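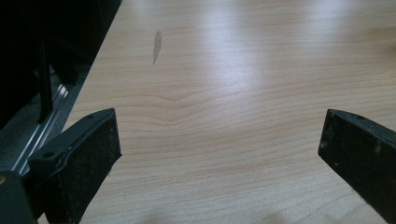
Getting a gray mark off a clear-coated maple-look table

Posted by Till Ehlers

I have a light maple-look table with a glossy clear coat. It has a small dark gray smudge that a damp cloth does not move. I cannot feel an edge with a fingernail. Which product do I try first, and do I need to recoat?

Grastia

Start with mineral spirits on a white cotton cloth. Wipe along the grain, 6 passes, then check the cloth. If gray transfers, the mark is on top of the coat and you can keep going. Rinse with water and a drop of dish soap. Avoid acetone, as it softens lacquer. Test under the overhang first.

Brolau

just use toothpaste, worked on mine

Aubert

If solvent fails, wet sand the spot with 2000 grit and soapy water, light pressure, then buff with plastic polish. Go slowly on veneer. The coat is thin and the wood under it is thinner. Recoat only if the spot stays dull after buffing, and leave it 24 hours before setting anything on it.

Comments (2)

Stellum: Toothpaste left a haze on my lacquer. Polish took it out.

Till Ehlers: Spirits did it on the second cloth. No sanding needed.

Last updated: July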